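Notebook, Saturday, January. Dockside shop, Civumgate.

Back alongside since last night with the lander winch. Short version: the level-wind is worn out, the Erkov camera sled is fine, and we lose at least two sea days. Longer version follows so Jadwiga has it when she writes to the ship's office.

The level-wind began to skip on the second recovery. At first it laid one wrap over another near the left flange, and Rüdiger could push it back across with the hand crank. By the fourth recovery it would not reverse at that end at all, and we brought the last 200 or so meters of cable in by stopping every few wraps and guiding it over. Slow, and hard on the cable. We came in after that.

Took the guard off at 11 this morning. The follower (the little bronze tongue that rides in the diamond screw) is worn to a blunt wedge on one side. The screw itself has a burr at the left turnaround where the two grooves cross. Grease in that end was gray and gritty. Grease in the right end looked as new, so I think the left nipple has been blocked for a long time. I couldn't get anything through it with the hand gun.
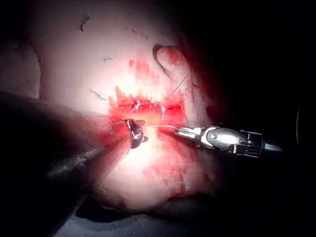 Pulled the nipple and drilled out the plug behind it, which was old hardened grease and paint. Somebody painted over it at the last refit. Cleaned the passage with a bottle brush and solvent, fitted a new nipple, and grease now comes out at the groove where it should.

The burr dressed down with a small round file and then a stone. I went slowly and kept trying the old follower from the right-hand side until it passed the crossing without catching. There is still a low spot in the groove wall there. I can feel it with a fingernail but not see much. It will do for this trip. The screw should be replaced at the end of the season, and I have put it on the list.

The follower is the real problem. We carry one spare and it is for the old winch, 2 mm too thick at the root. Jakubowski can cut a pair from bronze bar stock by Monday noon if we give them a drawing. Rüdiger measured the worn one and I measured the wrong spare, and we drew it up from both. Dimensions are taped inside the back cover of this book. Keep the sharp edge broken on the leading face. The old one had been left square, and I wonder if that helped raise the burr.

Cable next. We ran the top section off onto the dock drum and checked it by hand with rags. Two places where the outer armor is flattened, both in the part that piled up at the flange. No broken wires that I could find. Insulation reads the same as it did in port before we left, and the fiber is passing light with no change in loss. I marked both flats with yellow tape and wrote the meter marks in the cable log.

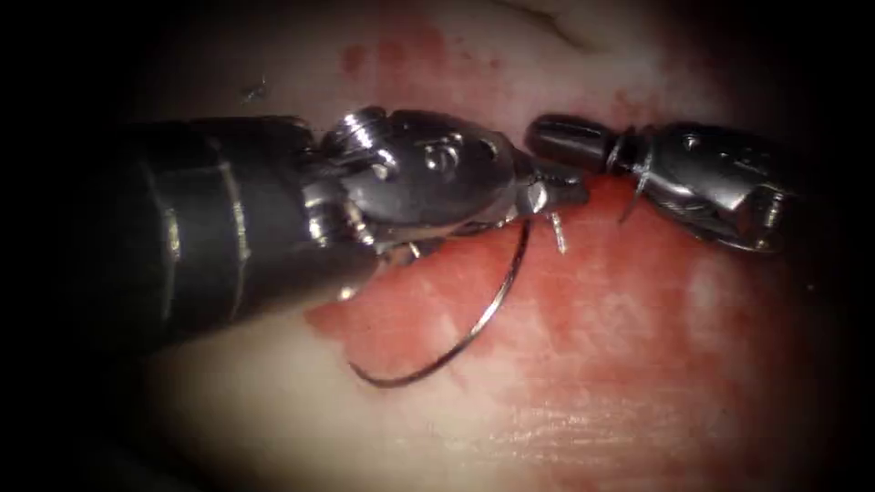
Do we have to cut the cable back past the flats before we use it again?
Only if a wire lets go or the insulation drops. Both flats are near the winch end and stay on the drum at the depths we have left on the plan, so cutting would mean a new termination and a full day of curing and pull testing for a stretch that won't leave the ship. Check them again after the first dive.

Jadwiga asked about the brake while we had everything open. Band thickness is fine all the way around. I took up the adjuster one flat and it holds against the test pull with no creep. The hydraulic motor has a weep at the lower fitting, which I tightened and wiped. Look at it again after it has been run under load.

The sled came off the deck with no damage from the stop-and-go recovery apart from one bent skid brace. Rüdiger straightened it in the vise. The Clalano lamp on the port side has some salt around its connector, so he cleaned the pins, put on fresh silicone grease and remade it. Lamp came on first time. All five zincs are good for another trip. 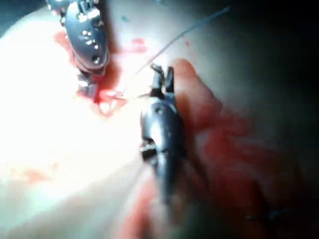

He also wants to move the altimeter bracket outboard so the skid doesn't shade it on a slope. I'm in favor, but not this week. There are enough changed things on that winch already and I'd like to know what we are looking at if something goes wrong.

Plan from here. Followers from Jakubowski Monday. Fit one, bag the other and label it properly, and take the wrong spare off the boat. Wind the cable back on under tension, which needs the dock drum brake and three of us, so not before the afternoon. Then a dip in the basin with the ballast frame in place of the sled, four full passes across the drum and back, with somebody watching the left turnaround every time. If it lays clean we can load the sled that evening.

Still to do:
Order new diamond screw, ask for delivery time
Scrape paint off every other grease nipple on the winch and try each one
Add level-wind grease to the weekly sheet (it is only on the monthly one now)
Return the borrowed tension meter
Find the missing bolt for the guard, 5 mm hex head, last seen on the bench by the door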